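## Patterned carpets: which tips are worth your time

Every August the same carpet advice goes around again, and most of it was written by somebody selling a bottle. I have tried a fair bit of it on the big patterned carpet at our place in Wirulmont. My notes, for what they're worth.

**Baking soda.** Fine for a stale smell, if you vacuum it up properly. I doubt it does anything for stains. The powder settles deep in the pile and you will be chasing it for days. Use a light dusting or skip it.

**Ice cubes on furniture dents.** This one works, slowly. Put one cube in the dent, let it melt, blot, then lift the pile with a spoon. I wouldn't do it on wool that hasn't been tested for color running.

**"A patterned carpet hides everything."** It hides crumbs. It also hides screws, earring backs and the little caps off chair legs, and the vacuum finds those before you do. Before vacuuming, turn off the ceiling light, set a lamp on the floor and look across the pile from low down. Shiny things show up fast. Dull ones don't, so run your palm over the spots near the sofa too.

**Vacuuming in 7 directions.** Somebody in Skadinton swears by it. Two is plenty: once along the length, once across. Go slower if you want a better result.

**Club soda.** Plain cold water and a white cloth did just as well for me on coffee. Blot from the outside in. Don't scrub, whatever the label says.

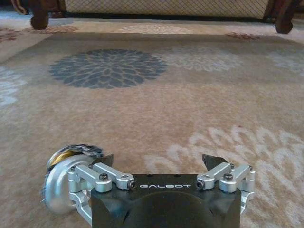 *Down at carpet level, with something shiny off to the left.*

**Rotating the carpet.** Brahim Ait Ali wrote in to say he turns his every Thursday. I can't see the point. Twice a year evens out the wear and the fading, and a heavy carpet is no fun to drag - get a second person and roll it first.

**Special pattern-reviving shampoo.** I paid for one once. The carpet looked clean afterward, same as it does with a drop of dish soap in a bucket of water. Test either one on a back corner.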